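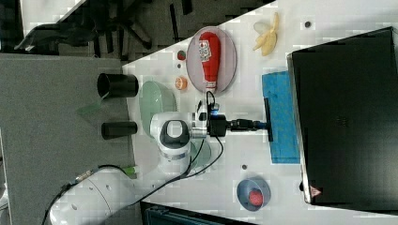
Kedir Kahsay told me before we'd even found the coat check that I was going to hate the Bustmont LGBT Family Fair, and that I'd be wrong to. He and his husband went last March, came home with a tote bag full of leaflets, and called two of the agencies on the list. One called back.

So I went in with my guard up. The fair fills the ground floor of the old Ayele Hotel, with 300 chairs set out for the talks and the booths pushed along the walls. Tickets were $100 a couple. I paid that for myself alone, as there's no single price, and the woman at the desk looked surprised that I'd asked.

Most of the booths want you married, or close to it. A surrogacy broker called Grarnora had the biggest space and the best coffee. I asked what the whole thing costs and got a folder. I asked again and got the name of someone I could book a call with. The folder has 16 pages and no prices in it.

The adoption panel was better. Driss Tahiri, who adopted two brothers out of foster care with his partner, talked for half an hour without slides and didn't pretend it had been sweet all the way through. A man behind me wanted to know why we were all so eager to copy our parents. He got some groans. I thought it was a fair question and would have liked more than the one minute it was given.

Evau, the legal aid group, had a folding table by the restrooms and a line that never got shorter. They do second-parent adoption papers for $400, and they say so on a sign.

The organizers claimed 1,000 visitors from the stage at 4 p.m. I have my doubts, given how many of those chairs stayed free. I left with one leaflet, Evau's, and a parking ticket.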